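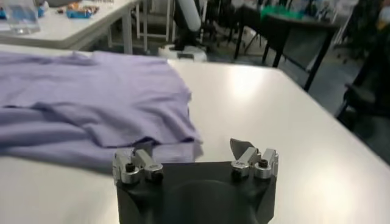 Unit 4: Folding on a hard table

Folding guides promise a crisp square every time. I doubt it. Lay a lavender garment on a smooth white tabletop and look at the wrinkles before you believe any chart. Smooth first, then fold. Check the hem, too. 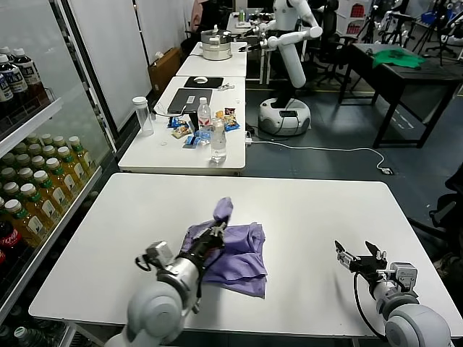
Notes by Mirjam Hämmerli, revised July 24, 2024

A bunched cloth with one corner pulled up in a peak is no fold, whatever the Koller method calls it. Spread it flat and start over.

For next class: read page 151 and bring one claim you don't buy.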